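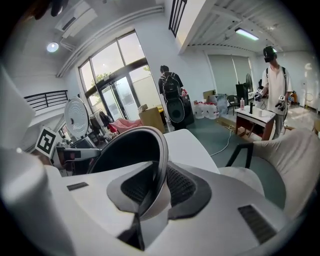 Gwilym Bellis

Section 4. Fitting and adjusting the rolled-hem guide

The Bondel rolled-hem guide is for light woven cloth: cotton voile, silk, rayon and fine wool. It turns a narrow double fold and feeds it under the needle. Do not use it on knits or on anything with a fringe already attached.

Before you start, check that the bag holds the guide, the mounting plate, two short screws and the small screwdriver. The part number stamped on the plate is 3688. Plates from the older Brokel kit look the same but the holes are set farther apart.

Fitting the guide

1. Switch the machine off and unplug it.

2. Raise the presser foot and turn the handwheel toward you until the needle is at its highest point.

3. Remove the presser foot and fit the hemming foot in its place.

4. Lay the mounting plate on the machine bed with the stamped side up. Line up both holes and start the screws by hand.

5. Slide the guide onto the plate from the right. The open end of the scroll faces you.

6. Lower the foot. Move the guide until the scroll outlet sits just in front of the foot, then tighten the screws.

Caution: Turn the handwheel through one full stitch by hand before plugging in. If the needle touches the foot or the guide, loosen the screws and go back to step 6.
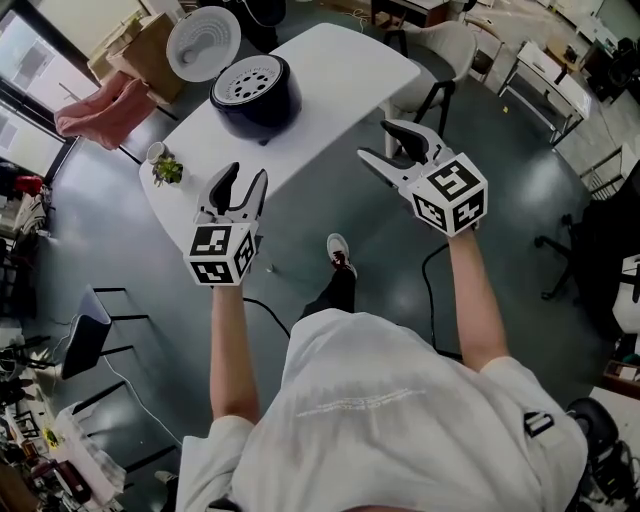
Hand-held grippers, one in each hand

Sewing a test hem

1. Cut a strip of the same cloth you will be using, on the straight grain. Trim off the selvage.

2. Press a double fold into the first inch or so of the edge.

3. Feed the pressed end into the scroll and pull it through with tweezers until it reaches the needle.

4. Lower the foot, hold both thread ends behind it, and sew slowly.

5. Keep the raw edge level with the line marked on the plate. Steer with the left hand only – pulling from behind will stretch the hem.

Note: If raw edge shows on the wrong side, you are feeding too little cloth. If the hem is lumpy or the scroll jams, you are feeding too much.

Corners

The guide cannot turn a corner. On square scarves, sew one side to the end, cut the threads, press, and start the next side as a new hem. The first few stitches on each corner may need to be finished by hand, especially on silk.

Care

Brush lint out of the scroll after each batch. Dyed and waxed cloth leaves a film inside. Wipe it out with a cotton swab and a little rubbing alcohol, and let it dry before sewing again. Never oil the scroll.

Replacement screws are sold by Kesico in packs of 4, order code 161. Section 5 covers the wide-hem guide.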